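Palero: A Small Gallery of Tabletop Perception
Posted 08/08/2020 in Gallery, Software

Palero is the part of our stack that looks at a table and decides what is on it. Stutska plans the motions, Itness keeps the logs, and Palero gets blamed for everything. It takes head-height video of people handling ordinary objects, finds the hands, finds the things in the hands, and passes a tidy list down the line to a planner that believes every word of it.

We started in February with a warehouse shelf and moved to meeting rooms when we discovered that office supplies are much harder. The office set now stands at 467 clips. What follows is a very small slice of it, with notes on what the software made of each one. Click through for the larger versions if you enjoy looking at stationery.

White on white

Paper cups were supposed to be the easy category. Then we put white ones on a white table and lost our edge detector for the better part of two weeks. A cup in each hand and a third one lying on its side gives the tracker three chances to be wrong, and release 4 took all of them. It merged the tipped cup with the tabletop and reported the upright one as a very short lamp. The clear plastic prism in the middle it did not report at all, which we have decided to call consistent behavior.

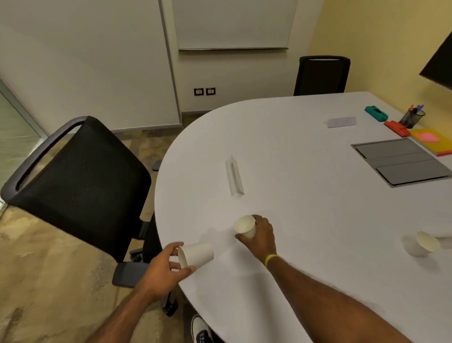 Two hands, two erasers

Erasers are kinder. They have color, they have corners, and they hold their shape when squeezed. The trouble is that Palero learned them lying flat, felt side down, the way erasers spend most of their lives. Turn one on its side and the confidence score falls off a cliff. Hold a second one upright in the other hand and the tracker starts swapping the two labels back and forth like a nervous waiter with two plates.

The fix came from Oyelaran, our grasp labeling tool, which now stores the orientation of an object together with the hand that has it. It added 2,073 new labels to the office set, every one of them checked by a person with a mouse and a fading sense of purpose. Label swaps are now rare enough that we notice them - before, we noticed when they stopped. 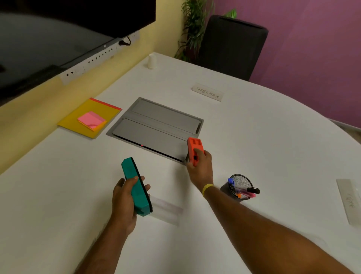 Handwriting gave us a different sort of headache. The text reader was switched on by default in the last build, and it is very keen. It will read a name card across a table and offer the result to the planner as an object class, so for one afternoon Stutska had a valid pick target called SUPERMAN and a plan to move him to the left. The reader is now off unless you ask for it by name.

Still on the list: transparent plastic, pens that lie across the rim of their holder, and recessed lids that look like objects to a depth map and like furniture to everybody else. We cap each training run at 3,000 frames for now, mostly so the build machine can be used for something else before lunch. The config for both galleries is in the Palero repository under samples/office, next to a readme that was correct when it was written.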